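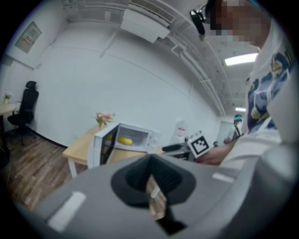

The county finally answered my records request on Commissioner Duggan's travel, and I'd like other people to look at it before I write to the clerk again. I asked for every trip billed to the county since he took office, with dates, destinations and who went along. I got two pages. They list five trips, and three of those have no destination, just "conference" and a total. The same office itemizes small purchases down to the cord. A white microwave like that one, on a light wood table with white legs, would get a line for the microwave and another for the table in the Firent purchasing log. A hotel stay gets one word. Has anyone here had luck making them fill in the blanks?

– mulcahy_road

---

**bmulligan**

What did your request say exactly? If you asked for "a list of trips," they can hand you a list. Ask for the receipts, the reimbursement forms and the calendar entries. Those are existing records and they have to produce them or cite an exemption.

---

**mulcahy_road**

I asked for "all records of travel." I can paste the whole letter tonight. The cover note was signed by Ruth Londoño and it doesn't cite any exemption. It says the request is "complete."

---

**drudar_west**

I think you're making a lot out of two pages. Liam Duggan sits on the regional water board and they meet out of town. That's part of the job. The last commissioner went to the same meetings and I don't remember a records request over it.

---

**mulcahy_road**

I didn't say the trips were improper. I said the destinations are missing. If they were all water board meetings it would take a clerk five minutes to write that down.

---

**bjuhasz**

Some of it could be the software. When the county moved to Dumel for expenses, the old entries came over without the notes field. I worked on the payroll side then and we had the same problem. The paper forms should still be in the Mulcahy building, so I would ask for the paper by name.

---

**bmulligan**

Benedek is right about the forms. They're supposed to be signed by the department head, so you'd also find out who approved each trip. Don't file a complaint yet. Send a short letter, say the response looks incomplete, and name the records you want.

---

**drudar_west**

Fine, but somebody on staff has to go dig through boxes for this, and that costs money too. I'd like the road by the Drudar bridge fixed before that.

---

**solveig_k**

Different departments, drudar. The clerk's staff don't patch roads.

I asked for the parks travel records in June and they tried to charge me for copies. I asked to inspect them in person and the fee went away. Bring your own scanner or use your phone.

– Sólveig Kárason

---

**mulcahy_road**

Thanks. I didn't know about inspecting in person. I'll ask for the paper forms and the receipts, and say I'm willing to come in. I'll post the letter here once it's sent.

---

**drudar_west**

If they do turn out to be water board trips, post that too.

---

**mulcahy_road**

I will.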